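Call for Participants: Lestmont Autumn Market and Folk Evenings

The town of Lestmont is taking applications for its autumn program, which fills the old market square and the side streets down to the river over two weekends. We are looking for craftspeople, food producers, singers, musicians and dance groups. You do not need to live in Lestmont to apply.

What is on offer

There are 50 stalls under the arcade and in the square. Of these, 24 are set aside for traditional crafts: weaving, basketry, pottery, bookbinding, lace, leather and similar work. The rest go to food, wine, honey, preserves and baked goods. Stalls come with a roof, a lamp and one power outlet. Bring your own table covering and extension cord.

Music and dance take place on the Darkent stage, next to the church steps. Each group gets a slot of up to 50 minutes, including setup. We have a basic sound system and 6 microphones. Groups with their own drums should say so on the form - the steps to the stage are narrow.

The Saturday procession is open to choirs and brass bands. It leaves from the Stergiou mill and ends in the square.

Fees and pay

Craft stalls are free. Food stalls pay a flat fee, listed on the form. Performing groups receive a fee and a hot supper, and we cover travel within the region. Solo performers are paid at the same rate as a group of two.

Who can apply

Applicants must be adults, or have an adult sign for them. Craft applicants must sell work they made themselves. We do not accept resold goods, and we check on the first morning. Food sellers need a current permit and should attach a copy.

Workshops

We also need people to lead short craft workshops for adults in the Stota building. Materials are paid for. Tell us what you would teach and how much room you need.

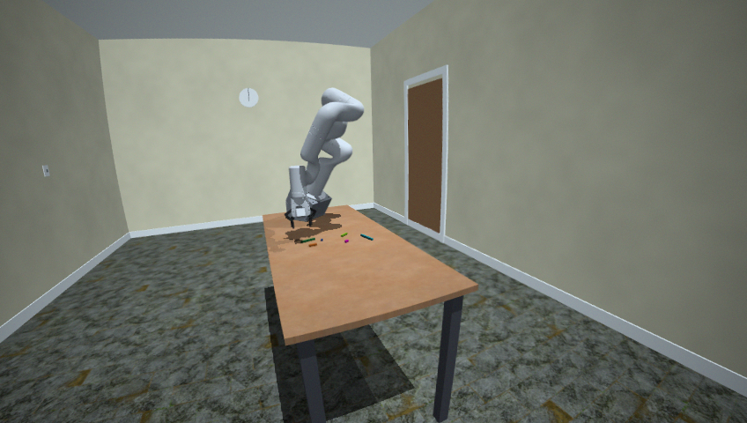 A basket maker who led one last year wrote to us that two hours was too short for beginners and most of them took their baskets home half finished, so sessions now run for half a day with a break for lunch.

How to apply

Fill out the form at the Lestmont town office or download it from the program page. Attach two photos of your work, or a recording if you perform. Forms must reach us by 30 September 2024. Late forms go on the waiting list - we do get cancellations, mostly for the second weekend.

Stall numbers and stage times will be sent out by email.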